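The sandwich, in its proper order
Food, 11/7/20

There are two kinds of people who make sandwiches, and my family contains both. One lot opens the fridge, leans in and eats whatever reaches the bread. The other lays everything out beforehand like a surgeon. I spent most of my life in the first camp, and it took one damp week of lunches in Granley to move me over.

The conversion began at the Salcedo, a lunch counter that does bread, cheese, tomato and very little else. It sold 340 rounds in a good week last April, and the queue moved at a speed I have never seen in a post office. Everything had a place. The bread went down first, the fillings waited to the left in the order they would be wanted, and at no point did anyone say 'where's the butter'.

At home I tried the same thing with saucers. Saucers are no good. Tomato slides about on them and cheese sulks at the edges, and by the time you have set out six you have made more washing-up than lunch. What you want is a tray with a bit of a lip, and something to keep the slices standing so you can pick up one without taking its neighbour along.

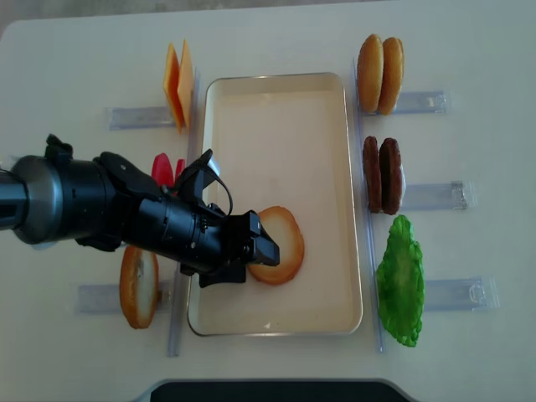
Base first: a slice of bun in the cream tray, with cheese and tomato waiting alongside.

Standing the cheese up is the part I resisted. Cheese has lain flat in my house for 30 years and never complained. But a square slice on its edge comes away cleanly, while a flat stack has to be peeled apart with a fingernail, and the fingernail always wins a corner.

Tomato is harder. Cut it too thin and it folds, too thick and the whole sandwich goes off sideways at the first bite. My mother swore by the bread knife, and on this one subject I have come round to her.

As for the bun, the Mevadell bakery does a soft one with enough crust to hold its shape. Korudum, across the road, does a crustier one that could prop open a door - I have bought both, and I know which I would rather eat in front of other people.

My lunches now take longer to lay out than to eat. The butter, I should add, still lives at the back of the fridge behind the pickles, and I still forget it until the lid is on.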